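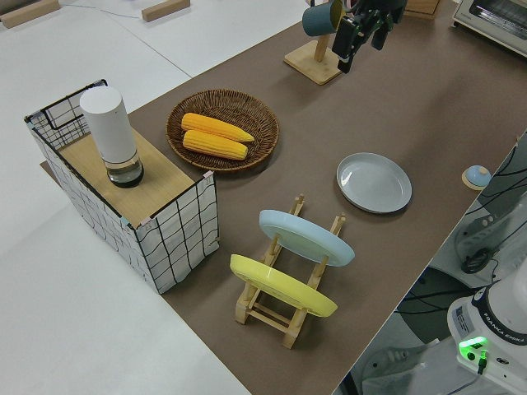 Attachment 1 - table layout, dish rack bottom left of the gray plate

Ticket 1837: Plates leaning in the small wooden rack
Product: Ollska dish rack, slim rails with pegs
Opened by: Rozália Vlček
Status: Solved

Rozália Vlček, 9:10 am
Hi! I love this little rack, so please read this as a fan letter with a problem in it. Two plates fit, the pale blue one at the back and the yellow one in front, but they both lean over to the right. When I add the gray plate it slides down against the yellow one and they clink. Is there a trick to the spacing? The mug stand and the corn basket are staying where they are, I'm very happy with those.

Filippos Tzavaras, Lovura support, 10:25 am
Hi Rozália, thanks for the photo, and what a cheerful pair of colors! Some lean is normal with this rack. The pegs hold a plate tilted so water can run off the face. The clinking is worth fixing though. Could you try these and write back?

1. Take everything out and press on each corner of the rack. If it rocks, turn it end for end and press again.
2. Check that every peg is pushed all the way down.
3. Put the gray plate in first, at the back, and leave one slot free between plates.

Also, how much does the gray plate weigh? Anything over 500 grams should go at the back.

Rozália Vlček, 1:40 pm
No rocking at all. But two pegs were sitting high! I pushed them down with my thumb and they went in with a good click. Gray plate is 50 grams over your limit, so it goes to the back from now on. All 3 plates are in with a gap between them and no clinking - I'm so pleased. Would a bigger serving plate from the Rácz set work too?

Filippos Tzavaras, Lovura support, 2:15 pm
Great news, and well spotted on the pegs! For the serving plate I'd go with the long Ekus rack, as the rails on yours are a bit short for it. If a peg creeps up again, reply here and I'll mail you a new set.

Rozália Vlček, 2:30 pm
Will do. You can close this one, thank you!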